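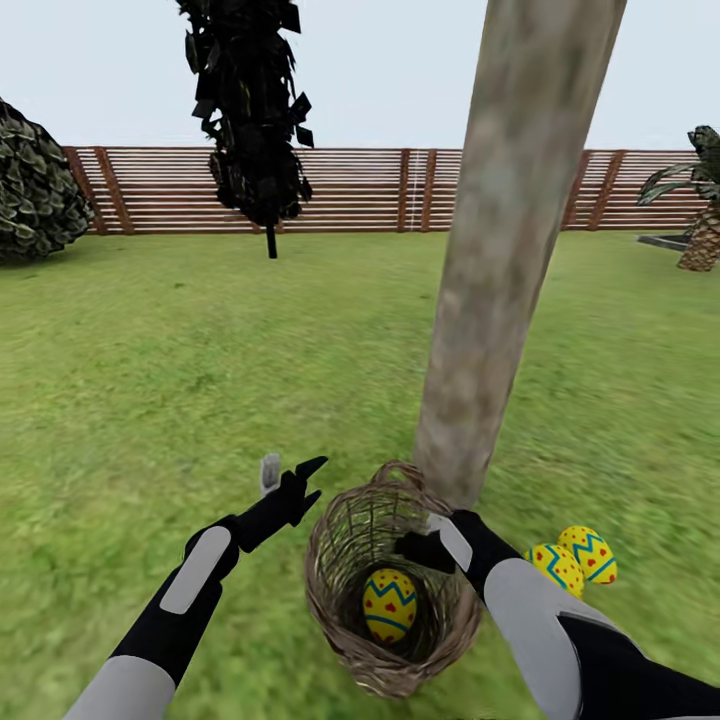 # Why does a company plant trees?

Skastar is a company that sends parcels. Its vans burn diesel, and burning diesel releases a gas called carbon dioxide. Carbon dioxide holds heat near the ground, so more of it makes the Earth warmer.

Last year Skastar paid for 3312 young trees to be planted on a hillside at Grurneck. This is called **offsetting**.

## How offsetting works

A tree takes in carbon dioxide through its leaves. It uses sunlight and water to turn the gas into sugar, and then uses the sugar to make wood. The carbon stays in the wood while the tree is alive.

Offsetting has 3 steps:

1. The company measures how much carbon dioxide it makes in a year.
2. It works out how many trees would take in the same amount.
3. It pays someone to plant the trees and look after them.

## Why it is slow

A young tree is small and takes in very little gas. The trees at Grurneck will need 38 years to take in what the vans gave out in one year. Some will die before then, from dry weather, disease or hungry deer. If a tree burns or rots, its carbon goes back into the air.

## Cutting down first

Making less gas works straight away. Skastar's depot in Portela has swapped 4 diesel vans for electric ones. An electric van has no exhaust pipe, but the electricity it uses may still come from a power station that burns gas. Its drivers also plan shorter routes, which saves fuel.

## Words to know

**Carbon dioxide:** a gas made when fuel burns. People and animals breathe it out too.

**Depot:** a place where vans are kept and loaded.

**Emissions:** gases given out by engines, factories and heaters.

**Sapling:** a young tree with a thin trunk.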